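Skastari Living Room Pickup: Data Card and README

Release notes for the June build

Summary

Skastari Living Room Pickup is a set of simulated episodes for training and testing control policies on floor-level object pickup. All episodes take place in rendered home interiors. The robot has two arms, each with a two-finger gripper, and the task objects are small household items placed on the floor. The release contains 1,736 episodes, of which 1,235 are marked as training data. A further 500 are held out for evaluation, and the remaining episode is a short calibration run, kept in its own folder.

The set is maintained by the simulation group at Hajdu. Questions about the contents should be sent to Lingyun Dong. Questions about licensing and redistribution should be sent to Amparo Echevarría.

Contents of each episode

Every episode folder holds the following:

states: joint positions, joint velocities and gripper opening for both arms, one row per control step
actions: the commanded targets, in the same order and units as the states
views: rendered color images from the head camera and from the wrist cameras
scene: the room file, the starting pose of each object and the random seed
task: a single sentence in English giving the instruction
result: success, failure or timeout, as judged by the simulator

Joint angles are in radians and distances are in meters. Gripper opening is scaled from 0 (closed) to 1 (open). Object poses are given in the room frame, with the vertical axis pointing up.

Installation

The loader requires Python and the Catthorpe scene reader, both listed in requirements.txt. Install the package from the top-level folder:

pip install -r requirements.txt
pip install .

To check that the download is complete, run:

python tools/verify.py --root data/

The script compares each folder with the manifest and prints the name of any episode that is missing a file. It does not repair or replace files.

Loading data

from skastari import Episodes
eps = Episodes("data/", split="train")
for step in eps[0]:
 step.views, step.states, step.actions

Views are decoded only when requested. Users who need states and actions alone should pass views=False, which shortens loading considerably.

Splits

The split is made by room layout and seed together. Object placements in the evaluation split are not repeated in the training split, although the same rooms may occur in both. Users who wish to test on rooms that were never seen in training should use the alternate split file, splits/by_room.json, which covers 22 rooms.

How the episodes were produced

Episodes were generated with the Pultville planner, which selects an arm, computes a path to a point above the object, and then lowers the open gripper. Small random offsets were added to the starting position of the base. Paths that would bring the two arms into contact were rejected before rendering. Failed attempts were kept and are labeled in the result file. Users training by imitation should filter on this field.

Known limitations

Wrist views at close range lose fine detail in the floor texture. Policies that rely on wood grain to estimate motion may perform poorly when the camera is near the floor.

Visible seams in the floor pattern do not correspond to any change in height. The floor is a single flat collision surface.

Lighting is fixed within an episode. No attempt was made to model glare or moving shadows from outdoors.

Contact forces are recorded by the simulator but have not been compared with measurements from hardware. They should not be used to set force limits on a physical arm.

The results field reports only whether the simulator's success test was met. It does not measure the quality of the grasp.

Changes in this build

Corrected the sign of the left wrist joint in the state files.
Added the alternate split file.
Renamed the "floor_cam" key to "wrist_view". The earlier name is still accepted by the loader and will be removed in the next build.

Sample views 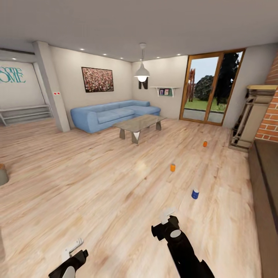
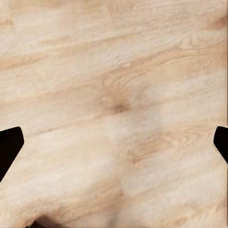 Rendered views from one living room layout. First: three cans on the floor ahead of the two grippers. Second: open gripper fingers and wood grain.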